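Toy vegetables

Toy vegetables are small-scale or life-size imitations of garden produce made for pretend play, and they are among the best-loved pieces in any play kitchen. They are sold loose, in baskets, or in sets with dishes and cookware.

Common types

Bell peppers, chili peppers, corn and eggplant turn up again and again, and it's easy to see why: each has a bold color and a shape that a small child can name at a glance. Green caps and stems add a lovely bit of detail. The Endalano range grew to 387 different pieces, among them 3 kinds of eggplant!

Toy produce and cookware

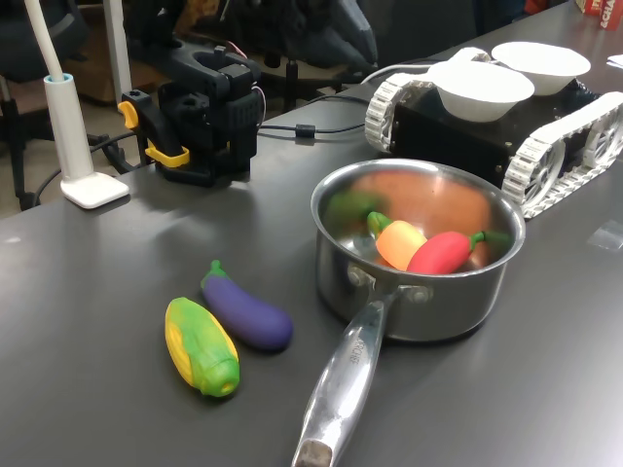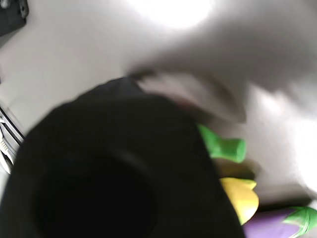
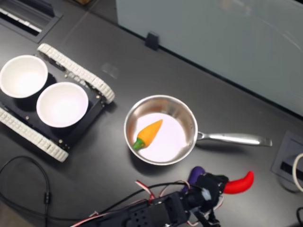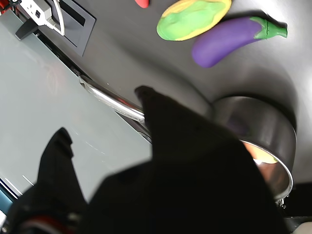
Many families skip the toy pots altogether and hand over a real saucepan from the cupboard. A small one with a long handle works wonderfully for soup games, stirring, sorting by color and the endless pleasure of tipping everything out and starting again. Bowls extend the game to serving and sharing.

Collecting

Older sets have a devoted following. Collector Mathis Texier has cataloged 3,776 pieces, with special attention to Riedl corn, prized for its crisp kernels and bright husks. Early Juvbridge peppers are harder to find, and a complete Zeronov market basket is a real treat to come across. Missing stems are the most common damage.

See also: play kitchen, toy fruit, pretend play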